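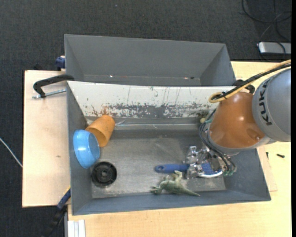
Ticket 1742
Subject: Gray bins, mixed contents, items not matching the list
Product: Otoso sorting bins, large, gray
Site: Nurkska, back work area
Status: Closed
Priority: Low

Original request

We have two of the large gray bins sitting one behind the other on the wooden work surfaces. The front one is supposed to hold a fixed mix of household items and toys. The list taped to our shelf does not match what is in the bin, and I can't tell if the list is wrong or the bin is. In the front bin I have a blue brush with a long handle, a green toy dinosaur, an orange cup and a light blue bowl, plus other stuff. The list says the brush should be red and does not mention a dinosaur at all.

Second problem. The cup and the bowl keep ending up together at the left end, and the bowl leans on the wall of the bin. When somebody reaches for the cup the bowl slides down. Is there a divider for this size of bin?

Third, there is a sticky patch on the floor of the bin that won't come off with water.

Reply from support, 9:40 am

Thanks for the details. Please send us:
- the number printed at the bottom of the list
- whether the hole in the end of the brush handle is open or plugged
- which cleaner you have tried so far, if any
- whether the back bin has its own list

Please leave the contents as they are until we've checked the number.

Reply from site, 10:25 am

Number on the list is 503. The hole in the brush handle is open. Only water so far. The back bin has no list that I can find. There is tape residue on the shelf where one might have been.

Reply from support, 11:05 am

List 503 is the old one. It went with the kitchen set only: cups, bowls, a red brush, a sponge and a dish rack. It was replaced by list 655 when the toys were added and the supplier changed the brush to blue. You should have had the new list in the same carton as the Lukáč bowls. If the carton is gone, print it from the shared folder and throw out the old one so it doesn't get used again.

Your four items are all on list 655. The dinosaur is under "Toys, small" and is written as "dino, green". People miss it because the page breaks just before that line.

Regarding the divider: Otoso sells one for the smaller bin but it's too short for yours. It will stand up until something leans on it, then it goes over. We don't recommend it. Two things other sites do:

1. Lay the bowl flat, open side up, instead of letting it lean. It will still get knocked around but it has less distance to fall.
2. Put the cup at the opposite end from the bowl when you reset the bin.

Regarding the sticky patch: this is usually label glue. Take everything out first. Use warm water with a bit of dish soap, leave it for 13 minutes, then rub with a soft cloth. Please don't use a scouring pad. The gray finish scratches and the scratches hold dirt. If soap does nothing, try a small amount of Flulten on the cloth, not poured into the bin, and rinse well after.

Reply from site, 1:50 pm

Printed 655 and went through it. Everything is there except one spoon, which is on the list and not in either bin. I looked under the work surfaces and on the carpet. It's charcoal colour so a dark spoon would be easy to lose on it, but I ran my hand along the edge and found nothing.

Soap took off most of the patch. Flulten took off the rest. There's a faint dull spot left that I can live with.

Tried the bowl flat. Better. Tried the cup at the other end as well, and that's fine, but whoever resets the bin at the end of the day puts it back on the left out of habit. Could the list say where things go?

Reply from support, 2:30 pm

The list doesn't give positions on purpose, as some sites want the contents mixed up. You can write a note on your own copy. Pencil is best so it can be changed.

The spoon is a known one. A batch was packed without it in October. We've put one in the post along with a list for the back bin. Mark the spoon as missing on your copy until it arrives.

Reply from site, next morning

Note added in pencil. Brush has been rinsed too, there was glue in the bristles from the same patch. Dried it by the hook through the handle hole, which worked well enough.

Will let you know when the spoon turns up.

Reply from site, one week later

Spoon and back bin list received. Back bin checked against it and nothing is missing. Old list 503 is in the recycling. OK to close.

Resolution

Outdated contents list replaced. Missing spoon supplied. Glue residue removed with dish soap and Flulten. No divider available for this size. Closed by support.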